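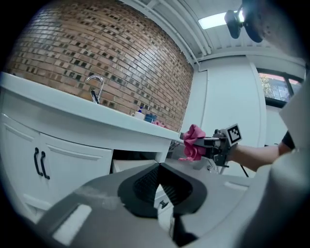
Mimow Opens Orders for Hand-Held Gripper Kit

CENDWOOD, Tuesday, February 2, 2021 – Mimow today opened orders for the Raju, a hand-held gripper kit for recording household tasks. A person holds the gripper and does the job, and the recording is used to train a robot arm to do the same job later.

The Raju is sold to labs and small robotics companies that need recordings from real rooms and do not want to move a robot arm into each one. Bathroom work is the first task set to ship with the kit. It covers picking up a cloth at a vanity, wiping a countertop, and moving cups and pump bottles. Kitchen and laundry sets are planned for August.

Each gripper weighs 520 grams and has replaceable ridged rubber finger pads. A square printed marker mounts on top so its position can be tracked. Setup takes one person and does not require changes to the room.

Mimow tested the kit with Golside, a cleaning equipment maker that is building an arm for washroom counters. Golside's operators recorded 200 cloth-handling runs during the trial. Changes made after the trial include a softer grip spring and a longer cable.

The first production run is limited to 200 kits. Orders ship within 90 days, and buyers may add spare finger pads and printed markers at checkout. Software updates are included for the first year. Pricing is available on request from the Mimow sales office.

About Mimow
Mimow designs and builds recording tools for robot training. The company is based in Cendwood, where all kits are assembled and tested before shipping.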